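May, bedding tests, 14:50

Third bed today and we finally caught the fault in the act! Poka (the left finger) stopped reporting its width halfway through a squeeze on the pink quilted duvet. Log shows it frozen at 50 mm for six seconds while the right side carried on happily. Eugeniusz had blamed the duvet, I had blamed the Sengar board, so we are both a bit wrong.

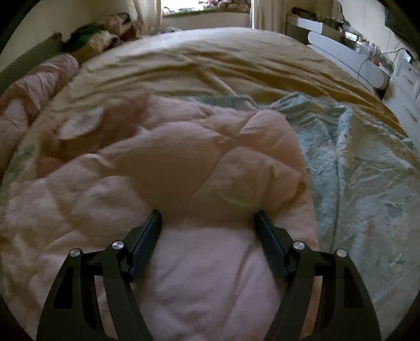
What we found

Loose encoder plug on the left finger. Press down into something puffy and the lead gets tugged, the reading sticks, and the software believes it. Lovely clear fault once you can make it happen on demand.

To do
Glue the plug, add a strain loop.
Babita to make the logger shout if a width sits still for 100 ms during a squeeze.
Bin the morning's duvet runs, all 80 of them (sob).
Try the mint floral blanket again after the fix, it's thinner and I want to see if it ever trips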